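Workshop notebook, Nodov group
2 Jul 2023
Entered by: Antonina Symonenko
Subject: House rules for two-gripper sessions in private rooms, revision 4

Revision 4 takes effect with this entry. Vega Cordero and I went through the old text line by line. The following points are changed or added.

Pads. Both blue pads on each gripper are to be wiped and the screws near the pad base checked before the first recording. A pad with a lifted edge is replaced, and the change is written in the tool log.

Work area. The storage box is set on the floor within reach of both tools. Household items outside the work area are not to be moved or tidied without the resident's consent. Screens stay off during recording.

Hands. Fingers stay on the grip and clear of the jaws while a session is open. An operator who needs a free hand closes the session first.

Box contents. Soft items only until Solomiia Mykhailiuk has signed off the closing force settings. Glass and anything with a blade remain excluded.

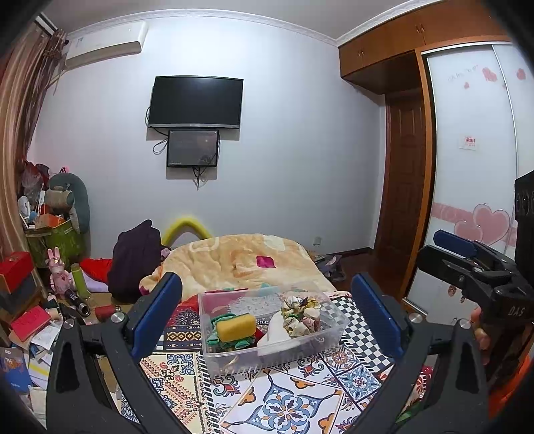
Box on the rug between the jaws, second gripper at right. Contents: sponge, tissue, fabric scraps.

Open points. Zawadi Gachanja asks whether rule 12 (loose cables) should extend to cables hanging on walls. I have left the wording as it stands until she has sent her proposal. Patterned floor coverings are permitted; the type is to be noted on the session sheet. Next review in September.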